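Caring for Plastic Plates and a Light-Colored Table 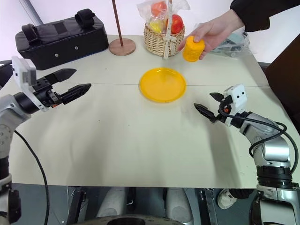
How do I get yellow or orange food stains out of a plastic plate?
Cover the stained part with a paste of baking soda and a little water, leave it for an hour, then rub it with a soft cloth and wash the plate as usual. For old tomato or curry stains you may need to repeat it the next day.

I started to write down these tips when we moved to Ernport and bought our dishes from the Kokley shop near the station. They were cheap and cheerful, and I wanted them to last longer than the previous ones, which I ruined in one winter with the wrong sponge.

Washing

Use warm water, not boiling. Plastic plates can bend a little when the water is too hot, and after this they never sit flat again. I let the plates soak for 10 minutes with a few drops of dish soap. The place where food hides is the inside of the rim, so go there with a soft brush. Please keep the green scouring pad for the pots. It makes small scratches, and next time the sauce will go into the scratches and stay.

If a plate smells of onion, wipe it with half a lemon and leave it by an open window until evening.

Drying and storing

Stand the plates on their side to dry. When I put them in a pile too early, there was a gray film between them after 4 or 5 days. A sheet of kitchen paper between the plates is enough to stop scratches -- I use the same sheets for months.

The white table

A white table is beautiful for one week. After that you see every cup. I cover mine with cream paper from a big roll and change it on Saturday. Cloth is nicer to touch, but it must be washed and ironed, and I do not like ironing.

When the cover is made of two pieces, let them meet in a straight line and keep wet dishes away from this line. Crumbs also collect there. Take them out with a dry pastry brush before you wipe, or you will make a paste.

For marks on the table itself I use a damp cloth with dish soap first. If this does not help, baking soda again, very softly. Try it in a corner before -- on a shiny surface it can leave a dull spot.

Corn and other buttery food

Butter runs over a flat plate quickly. Choose one with a raised rim, even a small one, and wipe off the fat with paper before the plate goes in the water. Your sink will also be thankful.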